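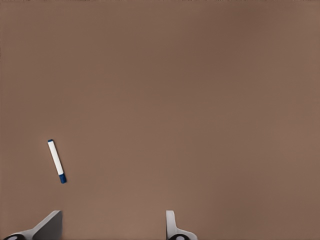 Inger Laxdal
Chargée de cours, atelier de prise de notes

Notes de la séance 4 : écouter d'abord, écrire ensuite

Bon, je reprends où on s'était arrêtés, c'est-à-dire au milieu de la méthode Cornell (pardon à ceux qui avaient déjà rangé leurs affaires !). La colonne de gauche reste vide pendant le cours. Vide, vraiment. J'ai relu vos 28 pages d'essai et presque tout le monde l'avait remplie en même temps que le reste, ce qui lui enlève son intérêt.

On y met plus tard des questions, ou deux ou trois mots-clés, le soir même si vous avez le courage. Moi je le fais dans le train, c'est illisible mais ça marche.

Pour les abréviations, gardez les vôtres. J'écris « ms » pour mais, « tjs » pour toujours, « dvt » pour devant, et je confonds encore ce dernier avec développement... Faites-vous un petit lexique en fin de cahier.

Côté surlignage : une seule couleur, et à la relecture seulement. Un feutre suffit largement. Quand j'étais étudiante j'en avais une trousse pleine et mes polycopiés ressemblaient à des vitraux.

Pour la prochaine fois, lire le texte sur Zamley jusqu'à la page 39 et en tirer un résumé de 60 mots, à la main. On commencera par là, puis on passera aux schémas. Le devoir complet est à rendre en décembre.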